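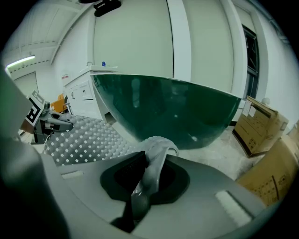
Green bowl with a pale rim, glossy finish.

Product Review: Mogensen Nesting Bowl Set
Household Equipment Review Service, Kitchen Section
Prepared by Hrefna Kirkegaard. Reviewed by Dalia Abdel Hamid.

Summary rating: Recommended, with reservations about the lids.

The Kitchen Section received several requests from member households for an assessment of mid-priced mixing bowls. The Mogensen set was purchased at full retail price from an ordinary shop in January. Mogensen was not told of the purchase and supplied no goods for this review.

What is in the box

The set contains four stoneware bowls in graduated sizes, four fitted lids, and a care leaflet. The bowls are sold in dark green, cream, and slate. All colors have the same dimensions and the same price. The largest bowl measures 36 centimeters across the rim and the second largest 33 centimeters. The smallest measures 13 centimeters and is of most use for beaten eggs, dressings, and small amounts of chopped herbs. The leaflet is printed in six languages and is clear on the main points, although the section on oven use is placed on the back, where several of our testers missed it.

Mixing and kneading

Each bowl was used over a period of eight weeks by three households and by the section's own kitchen. The standard bread test calls for a dough made with 500 grams of flour, mixed by hand and kneaded in the bowl for ten minutes. The second largest bowl held this quantity comfortably. It stayed in place on a stone counter and slid a little on a painted one. A damp cloth under the base solved the problem.

The largest bowl is heavy. Two of our testers could not pour batter from it with one hand, and one household stopped using it for that purpose. There is no pouring lip on any of the bowls. Thin batters ran down the outside when poured slowly, and the testers did better when they used a ladle. The competing Triltedier set, reviewed last year, has a shallow lip on its two larger bowls and performed better in this test.

Electric hand mixers left no marks on the inside glaze. Metal whisks left faint gray lines, which came off with baking soda and a soft sponge.

Lids

The lids are the weakest part of the set. They are made of flexible plastic and fit tightly when new. After repeated washing in the lower rack of a dishwasher, the lid for the largest bowl no longer closed along its full edge. The leaflet states that lids should be washed in the upper rack only, but the largest lid does not fit in the upper rack of either of the machines used in our kitchen. Replacement lids can be ordered, though only as a complete set of four. Baldur Norðdahl of the section's testing staff wrote to the company about single lids and was informed that none are planned.

Storage

The bowls nest well and take up little more room than the largest bowl alone. The glaze on the outer walls can rub when the bowls are stacked without anything between them. Paper towels were used as separators throughout the test, and no scratches were recorded. Households with high cupboards should consider the combined weight before storing the set above shoulder height.

Cleaning

Turmeric, beet, and tomato paste were left in the bowls overnight. All three washed out of the cream bowls without a stain. A strong smell of onion remained in the lids for several days.

Price and value

The Mogensen set costs more than the Lenix bowls, which are lighter and chip more easily, and less than the Triltedier set. Buyers who do not need lids may prefer to purchase the bowls separately. The two middle sizes were used far more often than the others in all of the test households, and a pair of these would meet the needs of most small kitchens.

Corrections and comments on this review may be sent in writing to the Kitchen Section, attention Vibeke Bjarnason. A review of the Mitden kitchen scale is in preparation.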